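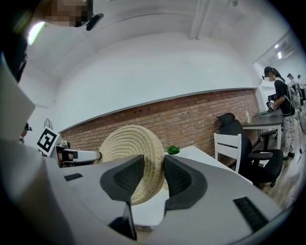 Dessous-de-plat, sets ronds et autres objets tressés : nos astuces pour de bonnes démonstrations à la pince

Par l'équipe de l'atelier Veltitz

Quand nous avons commencé à enregistrer des gestes de table pour le projet Plellach, je croyais que les verres nous donneraient du fil à retordre et que les dessous-de-plat passeraient comme une lettre à la poste. Quelle erreur ! Un disque de corde enroulée, c'est souple au bord, ça accroche un peu, ça glisse un peu aussi, et le modèle qui apprendra de vos mains reprendra fidèlement toutes vos petites hésitations. Voici donc ce que nous avons noté au fil des séances, un peu dans le désordre, comme dans un vieux carnet de cuisine.

Commencez par soulever le bord. À plat sur une table lisse, un disque tressé n'offre presque rien à saisir. Glissez un doigt de la pince sous le dernier rang, laissez l'objet se redresser, puis refermez doucement. Si vous serrez trop vite, le disque pivote et vous voilà reparti pour un tour. Gardez tout de même l'essai dans le dossier, avec la mention « reprise » : un rattrapage propre est précieux pour l'apprentissage, bien plus qu'on ne le pense le premier jour.

Pour le passage d'une pince à l'autre, tenez le disque sur la tranche et approchez la seconde pince par le côté, lentement, sans pousser. On marque un temps d'arrêt quand les deux tiennent – une respiration suffit – puis la première s'ouvre. En octobre, nous avons relu 73 essais de ce seul geste, et ceux qu'il a fallu écarter avaient presque tous le même défaut : une main lâchait avant que l'autre ait fini de serrer.
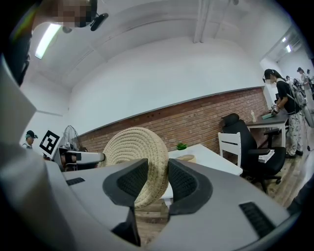
Surveillez aussi vos marqueurs. Les carrés noir et blanc doivent rester bien visibles, et l'on a vite fait d'en masquer un avec le poignet ou avec l'objet lui-même. Passez dessus un chiffon sec et doux avant chaque série (pas de produit à vitres, qui finit par décoller les coins). Les patins des doigts, eux, se nettoient avec une brosse à dents souple, car les fibres végétales s'y logent volontiers et la prise devient capricieuse.

Changez un peu le décor, mais à peine. Déplacez la plante d'une largeur de main, tournez le dessous-de-plat, posez-en un second plus loin. Nous faisons des séries de 28 essais, avec une petite variation à chaque fois, et nous inscrivons le tout dans Stotance avant de passer à la suite. Remettre cela au soir, c'est s'assurer de tout mélanger, croyez-en mon expérience !

Et ménagez vos épaules, je vous en prie. La pince n'a l'air de rien, mais au bout de 11 minutes les coudes remontent, les gestes raccourcissent, et cela se retrouve dans les trajectoires. Posez-la, buvez un verre d'eau, faites le tour de la pièce, puis reprenez les pieds bien à plat, face à la table.

La fiche de réglage des patins est rangée avec les notices Tekin, dans le classeur de l'entrée. Pensez à y ajouter vos remarques sur les sets en corde fine, il nous en manque encore.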